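Cell 2 Gallery: Setup and Care
Girkness Automation Workshop

The Issahaku cell is a two-arm station used for dish rack work. This page records how the cell is arranged and maintained. Operators should read it together with the Sornov maintenance sheet. 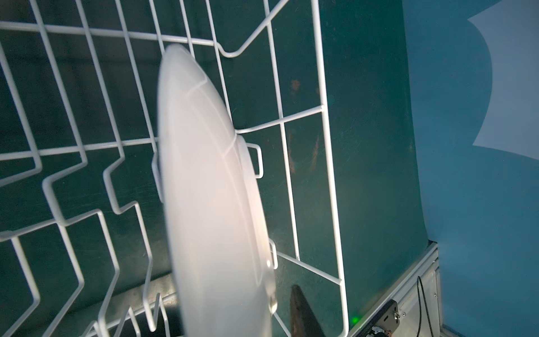
A plate and wire rack in the Issahaku cell. 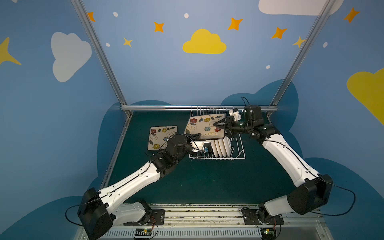 Routine care is carried out each Tuesday before the first run. The arms are powered down and each base bracket is checked for movement. Cables are inspected along their full length, with particular attention to the joints and the wrist cameras. The front rail is brushed clean, and the circuit boards are left in place while this is done.

Gripper fingers are wiped with a dry cloth. Worn fingers are replaced in pairs from the Jeltton spares cabinet, drawer 273, and the camera view is checked again after any change. The cycle counter stood at 1248 when the fingers were last replaced.

Faults are to be entered in the cell log before the arms are restarted.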